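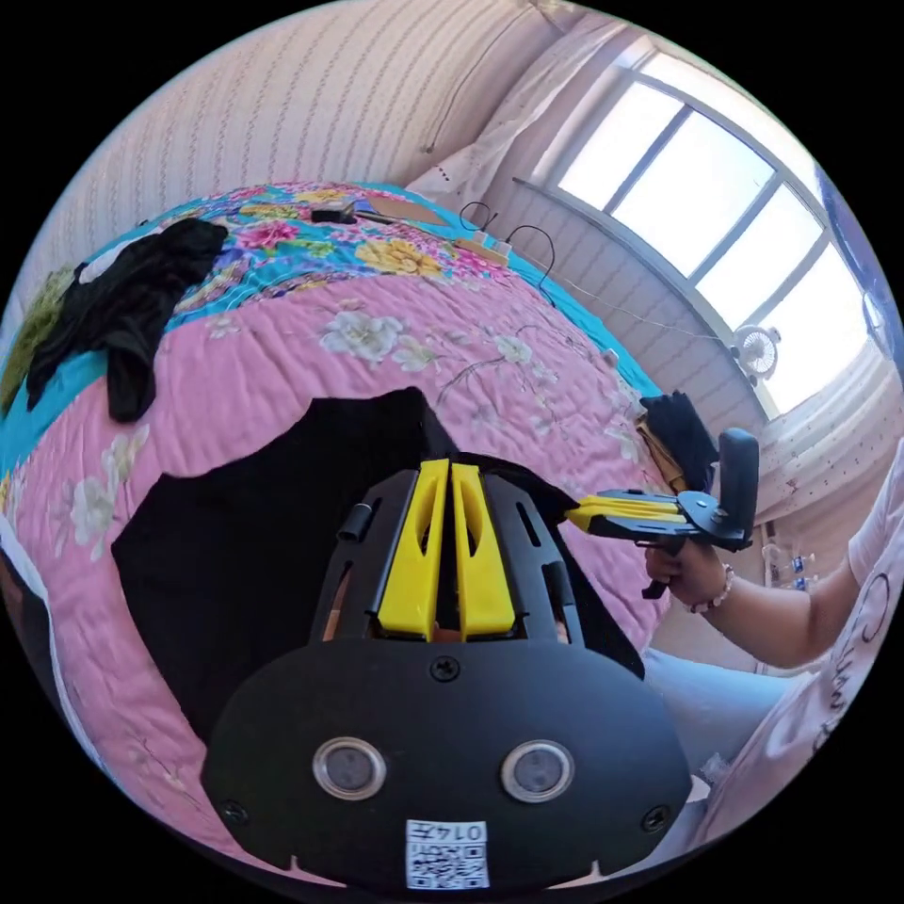 The lenses first. Always the lenses, says the tech who looks after the hand-held grippers at Grorkine, and she says it twice before we've sat down. "Lint. Black cloth is the worst for it, and you don't see it till the footage is soft."

Wipe, check the screws on the plate, then the fingers. Snug, no more. "People crank them and then wonder why the plastic's cracked."

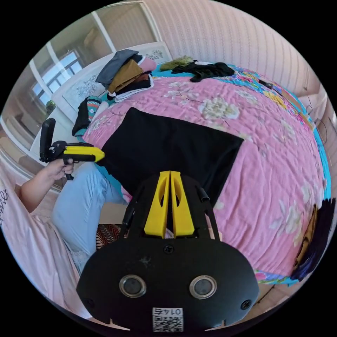
She swaps finger pads every 400 grasps on fabric work. The Renley manual says 2000. "That's for boxes. Nobody at Renley folds a shirt."

The two units get set up as a pair and stay a pair. Mix them and the calibraton's out, which cost her a whole Wednesday in April.
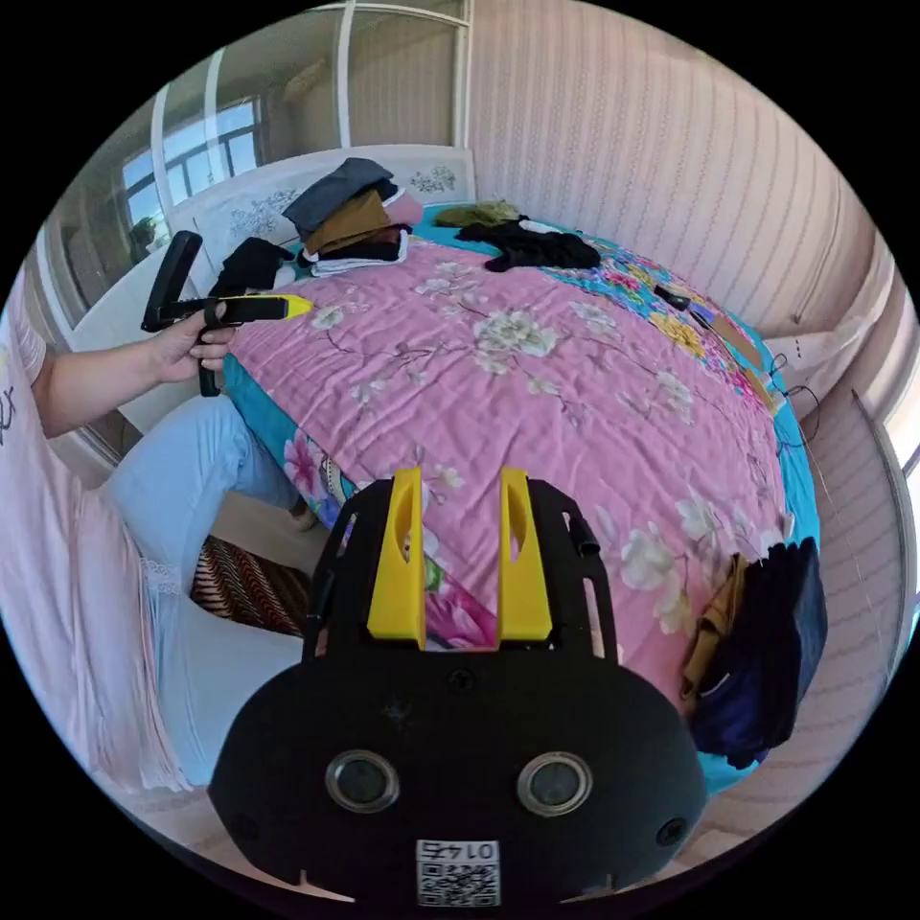

Bedroom set-up, a second gripper in hand.

Worst repair? A sticky trigger, 3 springs in before she blamed the pivot. Dry lube now, never oil, it ends up on the quilt.
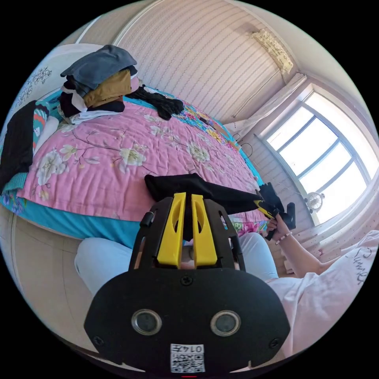
And closing force, she checks that last, on a scrap of the same cloth. "If it slips on teh scrap, it'll slip on the job." Then back to the charger.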